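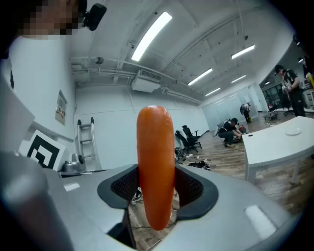
About Nostura

Nostura is a small cooking school for adults. We opened in March, in the old bakery on Carrasco street, with one kitchen, one long table and a group of five students who were mostly our neighbours. The bakery had been closed for several years and the landlord was glad that somebody wanted the ovens. We kept the biggest one, and we still bake in it.

The school was started by Aigars Avotiņš, who worked for many years as a cook on ships and later in a hospital kitchen. He says that the hospital taught him more than the ships. In a hospital you cook for people who are not hungry, and you have a small budget for doing it. From there comes our way of teaching: plain food, good vegetables, correct salt, and no ingredient that you must order from another country.

What we teach

Our main course is called First Kitchen. It takes 31 evenings and goes from holding a knife to preparing a full dinner for guests. In the first evenings we work only with roots and onions. Some students find this slow and they tell us so. Still we ask them to stay with it, as a person who can cut a carrot evenly will also roast it evenly, and will not be afraid of the recipe that comes after.

After First Kitchen you can choose Soups and Stocks, Bread at Home, or the winter course about preserving, which we call Iltesora after the farm where it began. The farm belongs to a family who grow beetroot, cabbage, carrots and late apples. They have supplied us from the beginning, and every autumn the preserving group spends a whole Saturday there.

For people who cannot come in the evening we have a morning group. It is smaller and more quiet, and many of its members are retired. Parents are welcome to ask about the holiday timetable, but please note that we do not teach children under sixteen.

Our kitchen

The teaching kitchen has a floor of 700 square feet. We cook on gas and electricity both, so that you can practise on the kind of cooker you have at home. Knives, boards and aprons are provided. If you prefer your own knife, bring it wrapped in a towel, and we will sharpen it for you once during the course without a charge.

Upstairs there is a reading room with Grileck, our library of cookery books. It holds 1188 titles, many of them given by former students. You may borrow two at a time. We ask only that you write your name in the green notebook and do not dry wet pages on the oven.

How we work with students

Groups are kept small and the teacher knows everybody by name. We do not give marks. At the end of each course you cook one dish that you have chosen, and we all sit down and eat it together. Allergies and religious rules are respected, only please inform us before the first lesson and not during it.

Visit us

Our next open evening is on Fri 2 August, from six o'clock. There will be soup and bread, and you can look at the kitchen and speak with the teachers. It is not necessary to book. The entrance is through the yard, at the blue door, and bicycles can be left by the wall.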